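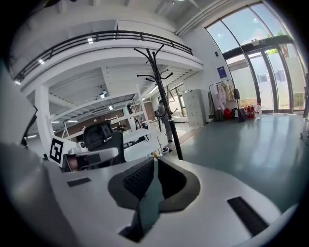 Bright inside, two levels

Heat all goes upstairs - any cheap fix?
Kiprono Temba, Wed 31 July

Moved to Lukumay in April, open plan, upper level looks down on the lower. Lovely light but by teatime it's 30 up top and 18 down below. Landlord says fit a ceiling fan, quote from Trilside was around 2,000 which is mad. Anyone had luck with somthing cheaper? Can't drill much, renting. Blinds maybe?

Mwangi Ondieki
Blinds first, yes. Outside ones if the landlord lets you, inside ones only help a bit as the heat's already in by then. Then open something high up and something low down on the shady side, evenings, and leave them both open an hour or 2. Did this at my mum's and she stopped moaning. Pedestal fan at the bottom pointing up teh stairs is ok too. Wouldn't bother with portable aircon, noisy and the hose is a pain.

Nilline
just sleep downstairs in summer, we do

Sunonano
Get a second quote for the fan - Trilside were dear for us as well. Check it runs in reverse for winter.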